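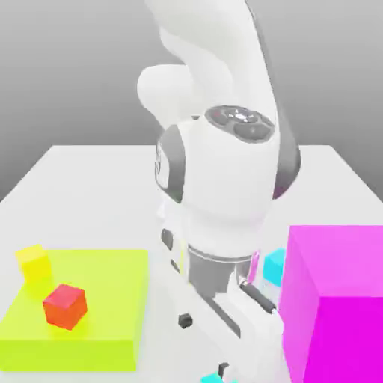 Prints and Licensing – Frequently Asked Questions

Last updated Oct 6, 2019

Ordering

How do I order a print?
Open the page for the work you want, choose a paper, choose a size, and add it to the cart. Prices appear once both options are selected. Payment is taken when the order is placed.

Who makes the prints?
All open edition prints are produced and shipped by Hundilex. The studio supplies the master files and approves a proof of each work before it is listed. Limited editions are printed by Mertens and pass through the studio for signing.

Can I change or cancel an order?
Open edition orders can be changed or canceled until the status reads "In production." After that the file has been sent to the printer and the order is fixed. Limited edition orders can be canceled until the print is signed.

Do you sell originals?
Works on paper from the Trodthorpe series are available as originals. Everything else in the shop exists only as a digital file and a print. Originals are listed on their own page and are not sold through the cart. Use the contact form and give the catalog number.

Paper and ink

Which papers are available?
Matte cotton, smooth cotton and satin. Matte cotton has a visible tooth and the softest blacks. Smooth cotton holds fine line work better. Satin has the widest color range and the deepest blacks, but it shows reflections if it is framed without coated glass.

Limited editions are printed on smooth cotton only.

What inks are used?
Pigment inks on all papers. No dye-based inks are used for any item in the shop, including the small cards.

Will the print match what I see on my screen?
Close, but not exactly. Most screens are set brighter than a print can look under normal room light, and uncalibrated screens often lean blue. The proofs are checked under a daylight viewing lamp. If you view the print in a dim room with warm bulbs it will look darker and more yellow than the listing.

Can I order a sample of the paper?
Yes. The sample pack has one small swatch of each paper, printed with a gray ramp and a color patch strip. The price of the pack is not credited toward later orders.

Sizes

Is the size listed the image size or the paper size?
Image size. Open editions have a white border of 2 inches on all sides, so add 4 inches to each dimension to get the paper size. Borderless prints are not offered on cotton papers.

Can I get a size that isn't listed?
Sometimes. It depends on the resolution of the master file. Older works were finished at lower resolution and are already listed at their largest usable size. Send the title and the size you need.

Can you crop a work to fit my frame?
No. Works are printed at their original proportions.

Editions and signatures

How large are the editions?
Edition size is stated on each listing. The Culano prints are an edition of 54. The earlier landscape set is an edition of 117, all sizes counted together.

Are open edition prints signed?
No. They ship directly from the printer and never come to the studio.

What comes with a limited edition print?
The print, signed and numbered in pencil on the lower border, and a certificate with the matching number. Keep the certificate separate from the frame. Lost certificates are not reissued, although the studio can confirm a number from its register.

Shipping

How long does delivery take?
Unframed open editions usually leave the printer within a week. Framed prints take longer. Limited editions go out in batches, and the estimated date is shown at checkout. Expect delays in December. Delivery before the holidays is not guaranteed for framed work ordered in that month.

How are prints packed?
Smaller prints ship flat between boards. Larger prints are rolled in a rigid tube, image side out, with a tissue layer. Unroll the print on a clean surface and leave it face up under light, even weight for a day before framing.

What if my print arrives damaged?
Keep all packaging. Photograph the outside of the tube or carton, the shipping label and the damage, then send the photos through the contact form with the order number. Open editions are reprinted. For limited editions, the damaged print must be returned before a replacement with the same number can be issued.

Licensing

Does buying a print give me the right to reproduce it?
No. A print is an object sold for display. Scanning, posting for sale, or using the work in a product or publication needs a written license.

What does a license cost?
Price depends on the use, the run and the term. Short print runs, up to 500 copies, are covered by a flat fee – the current rate is on the license request form. Larger runs and all advertising use are quoted one at a time.

Can I use a work on my personal site or blog?
You can use the small preview file with a credit line and a link to the work's page. Do not crop it, recolor it or place text over it.

Do you take commissions?
Not at present.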